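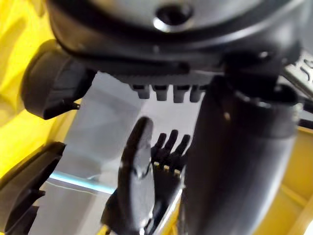 Fig. 4. Yellow surfaces at the work position, seen close up.

4. Laying out the table

The Bustari table has a glossy yellow top and a yellow shelf below it. Set out the trays before the shift begins and leave them in the same places until the end of it.

4.1 Wipe the top with a damp cloth, working from the rear edge to the front. Dry it with a clean cloth.

4.2 Wait 7 minutes before putting anything down.

4.3 Place the black tray lengthwise on the top, a little to the right of the middle. The raised walls must not overhang the table.

4.4 Place the two navy trays towards the right-hand end. One goes near the rear edge. The other goes in front of it and slightly further right.

Note: Trays from the older Novari set are 21 mm longer. Do not mix the two sets on one table.

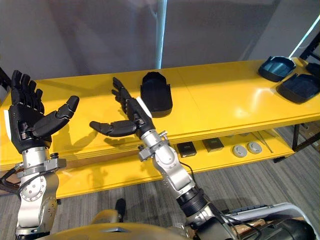 4.5 Press down on each tray at opposite corners. If it rocks, lift it and check underneath for grit.

4.6 Keep the left-hand part of the top free of trays. Finished items are sorted there at the end of the shift.

Caution: The top scratches easily. Lift trays to move them. Do not slide them.

Caution: Do not load any tray above 300 g per item. Heavier items go on the lower shelf.

4.7 Write the table number and your initials on the layout sheet.

Spare trays are ordered through Zanele Naidoo in stores. Allow 30 days for navy. For marks that will not wipe off, see section 7, Cleaning the top.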